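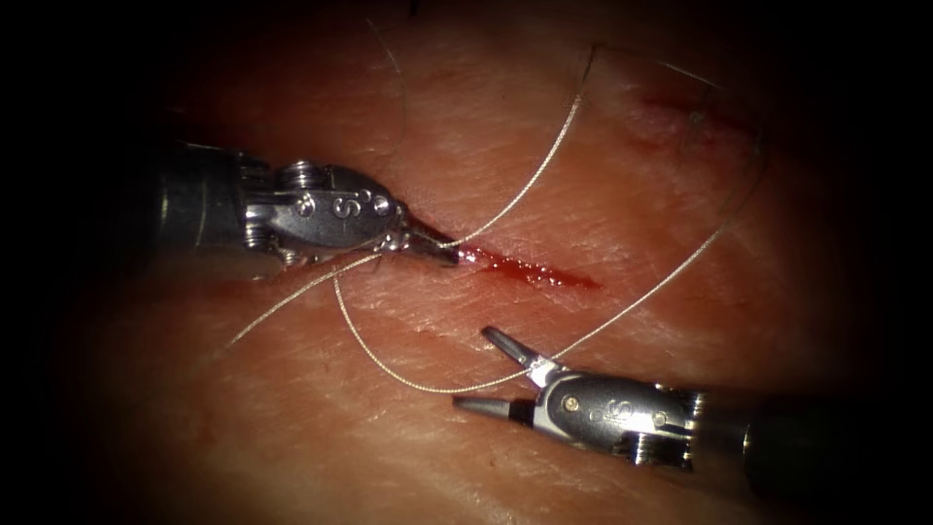 Suture (thread)

A suture is a length of thread used to hold the edges of a wound together while the body does the slow part. The word covers the thread, the stitch and the act of stitching, which has never seemed to bother anyone but editors of articles like this one.

Materials

Sutures are sorted into those the body absorbs and those it does not. Catgut, the best known of the old absorbable threads, is made from the intestines of sheep or cattle. Cats were not consulted and, as far as the records show, not used. Silk and linen were also common, and silk still has its admirers. Most modern thread is synthetic.

Thickness is given by a scale that runs backward for much of its length: the more zeros, the finer the thread, so a 5-0 is thinner than a 2-0. Students learn this once and then again the following November.
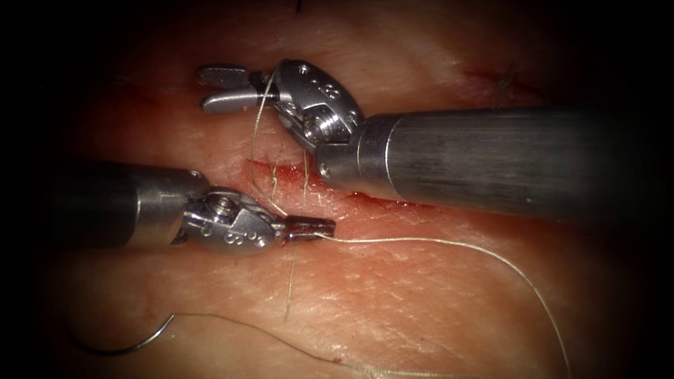 Common stitches

The simple interrupted stitch is tied and cut one at a time, so a single failure does not undo its neighbors. The running stitch uses one thread from end to end and is quicker - until it breaks. The mattress stitch, in upright and flat forms, passes through the skin twice on each side and has nothing to do with sleep.

Collections

The Karunaratne collection in Millbridge holds 1,565 needles and spools, most of them labeled. Its guide, by Edvin Magnusson, spends a whole chapter on knots and one paragraph on pain.

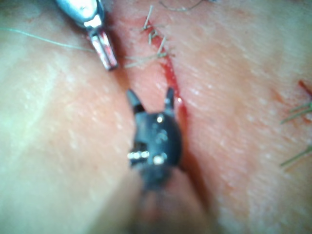

Dilani Pathirana has objected that Magnusson's chapter treats the square knot as settled business, when half the trouble with any stitch comes from how tightly it was tied.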